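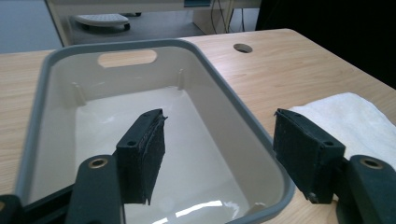
Das Handtuch bleibt die schwierigste Aufgabe im Projekt Udar. Im März waren es noch Becher und Deckel, die liefen nach 60 Demonstrationen ordentlich. Beim Frottee reicht das nicht.

Der Ablauf ist festgelegt: gefaltetes Handtuch greifen, anheben, in die Wanne legen, Finger öffnen, zurückziehen. Vorgeführt wird von Hand mit dem Greifer, Fernsteuerung nutze ich dafür nicht mehr. Mit dem Leader-Arm kam ich auf 90 Sekunden pro Durchgang, und die Bewegungen waren voller Pausen, die das Modell brav mitgelernt hat.

Stand der Daten: 220 Durchgänge aufgenommen, 71 verworfen. Häufigster Grund ist ein Griff, der nur die oberste Lage erwischt. Der Stapel rutscht dann beim Anheben auseinander. Zweithäufigster Grund bin ich selbst: zu schnell geschlossen, Trajektorie am Ende verwackelt.

Angefahren wird jetzt die gefaltete Kante, Finger weit offen, dann langsam zu. Die Startlage von Handtuch und Wanne ändere ich nach jedem Durchgang ein wenig, sonst lernt die Policy den Tisch auswendig.
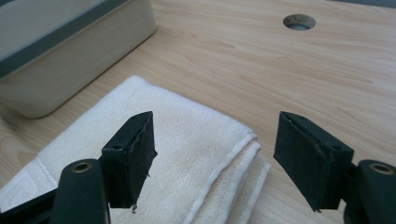 Ojeda schreibt dazu, verworfene Durchgänge solle man aufheben und getrennt labeln, gerade die verrutschten Griffe seien für Korrekturdaten brauchbar. Werde ich testen. Das nächste Training läuft mit der bereinigten Menge.

2 Kommentare

Nidlow
Welche Rate nimmst du für die Greiferweite? Bei mir war die zu grob, Schließen sah im Datensatz wie ein Sprung aus.

Flollthorpe
Bei Stoff lasse ich die Finger vor dem Anheben kurz stehen. Kostet Zeit, gibt aber sauberere Segmente.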